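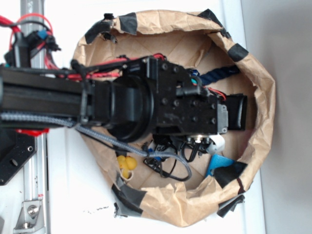

Figure 2. The arm over an open paper bag at the sorting table. The rim of the bag is rolled outward and held with black tape.

4.2 Changes in the work at the sorting table

The returns department in Harkden receives goods which customers send back in mixed condition, many of them in paper bags. Before the arm was installed in January, each bag was emptied by hand on the table, and the worker decided for every item where it should go. In the present arrangement the arm takes items from the bag one by one, and the worker prepares the bag, watches the picking and handles everything that the arm leaves behind. Figure 2 gives an impression of how mixed the content of one bag can be: a dark blue rope, small yellow rounded objects which lie close together, and a tangle of thin cables share the same bottom.

We observed the work during 8 weeks and spoke with all workers of both shifts. In this period 346 bags were recorded in the log of the department. The interviews were held in a room next to the hall, during paid time, and the shift leaders were not present. Names are used with the permission of the persons.

The first change concerns the preparation of the bag. Formerly a bag was torn open in the quickest way, and its shape had no importance. Now the opening must stay wide, and the upper part must not fall back toward the inside. The workers solved this by rolling the rim outward and fixing it with tape. This step was not contained in the instructions from Iltari, the supplier of the arm, and it was not foreseen in the time plan. Rosalba Ruggiero, who has worked at the table longer than the others, showed the method to her shift, and the second shift took it over after a few days. She told us that she does not mind the taping, but that it should be counted as work. At the time of our visit it was still entered in the log under "other."

The second change concerns attention. Several workers said that the new task is lighter for the arms and shoulders and heavier for the head. When they emptied bags themselves, they could talk with a colleague or think of something else. Next to the arm they feel that they must look all the time, although the rules do not ask for it. Fulvio Monti described it in this way: "With my hands I know when I have the thing. With the arm I have to wait and see if it has the thing." Man-sik Noh had a different view. He had come from the packing line only a short time before, and for him the waiting was a rest. We found this difference in other interviews too, and it seemed to follow the length of experience at the table more than the age of the person.

The third change concerns difficult items. Cables and other soft or tangled objects were named most often. The workers developed their own habit for them: if they see a tangle on opening the bag, they take it out before they start the arm. The engineers at first asked them to leave such items inside, so that the failed picks would be recorded. For 2 weeks both practices existed side by side, and the figures from that time cannot be compared with the later ones. We have therefore left them out of Section 5. The conflict was settled when Ülle Siliņa, the engineer responsible for the site, agreed that the workers may remove any item which they judge unsuitable, if they note it on a paper sheet. The sheet has room for one line per item. In many cases only the word "cable" was written.

It is of interest that the sorting decision itself, which management considered to be the skilled part of the job, was rarely mentioned in the interviews. The workers spoke much more about tape, about the height of the table and about the moment when they are allowed to reach into the bag. On the last point the answers were not the same in the two shifts. In the early shift the arm was always stopped first with the button. In the late shift some workers waited until it had moved back to its side and then reached in without pressing the button. We reported this to the site, and the rule was explained again to both shifts.

No position at the table was cut during the study. Adelmo Fiore, who plans the shifts, expects that one person will later look after two tables, as is already done at the Ornberg site. The workers had heard of this plan, but they had not been told a date. Their opinions on it are treated in Section 4.3 together with the answers to the written questions.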